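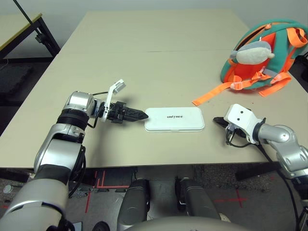 White box on the table, UNITREE printed across the middle.

Home | Kitchen | Garage | Radio Bench | Flying Stuff | Contact

Radio Bench: headset and airband tips

Last updated: Monday, September 2, 2019

Quick ones this time, mostly from the mailbag. Headsets first, then scanners, antennas at the end.

Ear seals
Wipe down with a damp cloth and one drop of dish soap. No alcohol on the vinyl kind, it goes stiff and cracks. Gel seals - peel off slowly, start at the bottom. Let them air dry overnight before they go back on. Cracked already? Buy new, glue never holds.

Mic muffs
Foam ones come off with a gentle tug. Warm water, squeeze, don't wring. Put it back on dry. If tower keeps asking you to say again, check the muff before you blame the radio. Also check which way the mic is facing, the marked side goes toward your lips. I flew half of May with mine backwards.

Scratchy audio
Usually the plugs. Pull both, wipe the metal with a clean dry rag, push in and twist a few times. Still scratchy, a little contact cleaner on the rag. Never squirt it straight in the jack. My old Caltby has 2,000 hours on it and the only thing I ever replaced was the cord.

Cords
Big loose loops. Don't wrap them round the headset, thats what kills the wire where it goes into the cup. A strip of hook and loop tape from the fabric store, cut to length, holds the bundle. Cheaper than the ones at the pilot shop and you can pick a color.

Batteries
Take them out if you won't fly for a month. Crusty contacts: cotton swab, white vinegar, then another swab with plain water, dry well. Write the date on new batteries with a marker. Keep the spares in a plastic case so the ends can't touch keys.

Listening at home
Handheld scanner on the kitchen counter gets you mostly microwave and fridge noise. Try an upstairs window. Moving mine one room over made more differnce than the new antenna did. LED bulbs are bad too - switch them off one at a time and listen for the hiss to drop.

Set the squelch with nobody talking. Turn till the hiss just stops, then a hair more. Too far and you lose the planes that are farther out. You'll often hear the pilots and not the tower, that's normal if there's a hill or a hangar in between.

Antenna length
For a plain quarter wave, airband, cut the wire a bit under two feet. Start long and trim. Straight up and down, not slanted along the curtain rod. Mariama Addo wrote in to say she tapes hers to a wood dowel and stands it in a flower pot full of gravel. Tried it, works great, doesn't tip.

Labeling
Painters tape on the back of the scanner, ground, tower, approach, ATIS in that order with the frequencies. Pencil smears, use a fine marker. Check it against the current chart once in a while, they do change.

Next up: getting oil out of a flight bag.

Contact | Copyright 2019 Radio Bench | Back to top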